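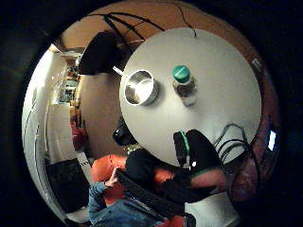
Fig. 1. Tabletop task station: saucepan, capped water bottle, gloved operator. View from the hand-held gripper camera.

Week 4 - Buying a Hand-Held Gripper Kit
Course notes, Applied Automation. Instructor: Nayeli Espinoza

Where we left off: a hand-held gripper is the part of a robot you can afford before you can afford the robot. A person carries it, does a chore with it, and the camera on the tool records what happened. Later, somebody else has the pleasure of turning that into something an arm can repeat. Today is about the kit itself and how to read an offer for one without falling in love with it.

The offer under review

Our case is the Flurner starter kit, sold by Drurnelska. For 840 dollars you get the hand tool, one wide-angle camera, a mount, a charging cable and a year of the upload service. The service takes up to 1000 clips. After that you are invited to have a conversation with sales, and I am told it is a friendly one.

The brochure says "ready out of the box." Our box contained a card telling us to download the manual. The manual told us to update the tool before reading further. Keep the phrase "out of the box" in mind when you write your own reviews, and ask how far out.

What the camera gives you

Look at Fig. 1 again. The lens is very wide, so a round white table fills the middle and most of the room bends around it. Students always ask why anyone would choose a view like this. The short answer is coverage. When the tool moves close to a pan, a narrow lens shows you pan and very little else. With a wide one you keep the table rim and the surroundings, and those help a program work out how the tool moved.

You pay for it at the edges. Things near the rim of the picture are bent and small, and the corners are black, so part of every file you store is pictures of nothing. Drurnelska does not mention this on the price sheet. Pruvach, whose kit we look at next week, has a narrower lens and does not mention that either.

Two objects worth arguing about

The saucepan and the bottle make a better test pair than they look. The pan is shiny steel, and bright reflections shift as the camera moves. The bottle is clear plastic, so much of what the camera gets is whatever lies behind it. Its green cap is the easy part. If a seller demonstrates only on matte wooden blocks, ask politely to see a bottle. Watch how long the answer takes.

Also mind the cables. Loops of black cord along the edge of a table can end up in a recording too, and a model trained on your clips has no idea which parts you meant it to ignore. Neither does the upload service, which accepted all 17 of our first clips with a cheerful green check mark, including one of the ceiling.

Reading the terms

Perla Lozano went through the service agreement for us, and her notes are on the course page. The points I want you to know for the discussion:

Clips stay yours, but the "processed form" of the clips does not. The agreement never says what processed means.

Repairs are by mail. The return address is in Tapia, and you pay postage one way. Guess which.

The warranty covers the tool and the mount. The lens is listed under "consumables," along with the finger pads - a category I had previously associated with printer ink.

What I would tell a buyer

The tool is comfortable in the hand and the grip closes evenly. I would buy it for a small lab that already has someone who enjoys file formats. I would not buy it for a lab hoping to avoid hiring that person. The upload service is fine for a term and then becomes a monthly bill with a login page.

For next time

Write one page comparing the Flurner offer with the Pruvach sheet. Work out the cost per usable clip for each, and say what you counted as usable. Do not quote the brochures at me. I have read them, twice in the case of Pruvach, as the first time I thought a page was missing.

Kit sign-out is Saturday morning. Bring your own bottle.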